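Hindlow Community Giving Platform: Product Review
Reviewed 9/10/22

The Hindlow platform is a web-based service that helps nonprofit organizations manage donor records, employer matching gifts and in-kind contributions. It is marketed to agencies with a small development staff. Our office evaluated the standard edition over two fundraising cycles, the second of which closed in July.

Setup was straightforward. Existing donor files were imported from a spreadsheet, and the system flagged 1,355 records for review, most of them duplicate household entries. Staff were able to merge these in batches of up to 300. The merge screen displays both records side by side and keeps a history of each change, a feature our auditors requested under the previous system and did not receive.

Matching gifts are the strongest part of the product. When a corporate partner registers its employees, the platform sends a confirmation to the employer and holds the pledge as pending until payment is posted. Reports for sponsors can be branded with the partner's logo and scheduled monthly or quarterly. Flumano, which we used previously, required these reports to be prepared by hand.

In-kind donations are handled less well. Each item may be entered with a category, an estimated value and a photograph, but the category list cannot be edited by the user. Food, toiletries and school supplies share a single heading, and there is no field for an expiration date. Agencies that operate a pantry will need to keep a separate log.

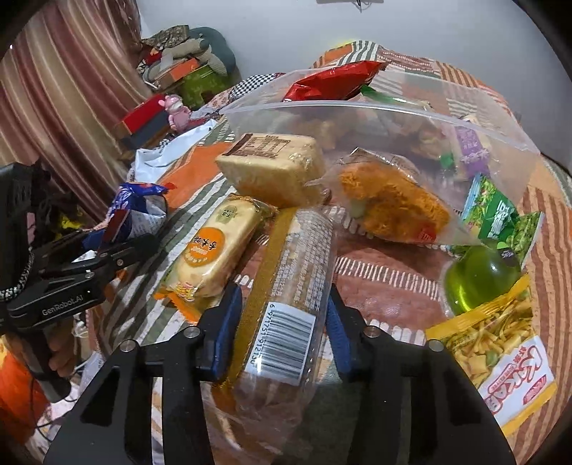
Packaged baked goods and a clear zip-top bag of assorted snacks.

Acknowledgment letters are generated automatically and may be edited before mailing. The default wording is acceptable, although the line for noncash gifts should be checked against an organization's own policy before use. Letters can be exported for printing or sent by email.

Customer support is offered by telephone and email on business days. Our questions were answered courteously, and one error in the year-end summary was corrected within two days. The written manual is out of date in several sections and still refers to the Chiriac payment module, which has been replaced by Usitz.

Pricing is by number of active donors, with training billed separately. Organizations that depend on corporate partnerships will find the standard edition suitable. Those whose support consists mainly of donated goods should request a demonstration of the inventory screens before signing an agreement.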